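Section 4. Setting Up the Polling Place

Revised 16 January 2023

This section covers the set-up of a Tradow ballot scanner and its ballot box at a polling place in Rarncombe. It assumes that the equipment has been delivered and signed for as described in Section 3. Poll workers setting up an accessible ballot marker should finish this section first and then go on to Section 5.

Allow 45 minutes for the full procedure with two poll workers. The presiding officer must be in the building the whole time. If the presiding officer has not arrived, do not break any seal.

4.1 Before you start

You will need:

The precinct supply case (blue tag)
The seal log
The scanner key and the ballot box key, in separate envelopes
One roll of scanner paper, plus one spare
The opening checklist, form R-4
Two pens with black ink

Check the precinct number on the supply case against the precinct number on the scanner lid. They must match. If they do not, call the Election Office and wait for instructions. Do not swap equipment with another precinct in the same building, even if both presiding officers agree to it.

4.2 Preparing the room

1. Clear the floor between the entrance and the check-in table. Move chairs, mats and loose items against a wall. The path must be wide enough for a wheelchair at every point, including the turn at the door.

2. Sweep the area where the scanner will stand. The casters on the Mishra ballot box are small and will jam on grit or paper scraps.

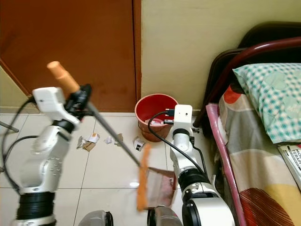 3. Place the check-in table where voters reach it first. Leave space for a line that does not cross the path to the voting booths.

4. Set up the voting booths with their open sides facing a wall. A person standing at the check-in table or in line must not be able to see a marked ballot. Stand in each of those spots and check.

5. Choose a spot for the scanner near the exit, within reach of a wall outlet. The scanner must be in plain view of the poll workers, but voters waiting in line must stay at least 4 feet from it.

Note: Some rooms have outlets that are controlled by the light switch. Plug in a lamp or a phone charger and turn the switch off and on. If the outlet goes dead, use another one.

Caution: Do not run the power cord across a walking path. If there is no other choice, use the rubber cord cover in the supply case and tape down both ends.

4.3 Placing the ballot box

1. Roll the ballot box to its spot and lock the two front casters by pressing down on the red tabs.

2. Open the main door with the ballot box key. With a second poll worker watching, look inside. The box must be empty.

3. Open the side door to the emergency compartment and check that it is empty too. This step is often missed. Ballots left from a training session have been found there.

4. Close and lock both doors. Attach one numbered seal to each door and write both numbers in the seal log. Both poll workers initial the entry.

Note: The main compartment holds 600 ballots of the standard size. For a two-sheet ballot, count each sheet as one. The scanner shows a message when the box is close to full. See Section 7 for emptying it during voting hours.

4.4 Mounting and starting the scanner

1. Read the seal number on the scanner case aloud while the second poll worker checks it against the seal log. Break the seal only if the numbers match. Put the broken seal in the clear envelope.

2. Lift the scanner out of the case. It weighs 44 pounds, so two people must lift it, one on each side. Do not lift it by the screen.

3. Slide the scanner onto the rails on top of the ballot box until it clicks. Pull gently toward you. If it moves, push it back again until both latches catch.

4. Check the seal over the memory card door. Do not break this seal. If it is torn, missing or has the wrong number, stop and call the Election Office. The scanner cannot be used until a technician has seen it.

5. Plug the power cord into the back of the scanner and then into the wall outlet. A green light comes on next to the cord.

6. Raise the screen and turn the scanner key to OPEN. Start-up takes roughly three minutes. The screen stays dark for the first part of this -- do not turn the key back.

7. When the Cisura start screen appears, check the date, the time, the precinct number and the words "Public count: 0". If any of these is wrong, leave the scanner on and call the Election Office.

Caution: If the battery symbol appears in the corner of the screen, the scanner is not getting power from the wall. It will keep working for a limited time. Find the cause before the polls open.

4.5 Printing the zero report

1. Touch Open Polls and enter the code from the sealed envelope marked A.

2. The zero report prints automatically. Let the whole report print before you tear it off.

3. Check that every candidate and every ballot question shows a zero. Read all of it, including the write-in lines at the end.

4. The presiding officer and one poll worker from each party sign at the bottom. If only one party is represented, write this on the report and note it on form R-4.

5. Post one copy on the wall next to the entrance. Put the signed copy in the white return envelope.

Note: If the paper jams, open the printer cover, remove the torn piece, and touch Reprint. Keep the torn piece with the signed report. A reprint carries the letter R beside the time, and this is normal.

Observers may watch every step in this section. They may read the zero report and write down seal numbers, but they may not touch the equipment. The September training handout gave the observer distance incorrectly. Use the distance posted on the observer card in your supply case.

When the zero report has been posted, go on to Section 5. If your precinct has no accessible ballot marker, go to Section 6, Opening the Polls.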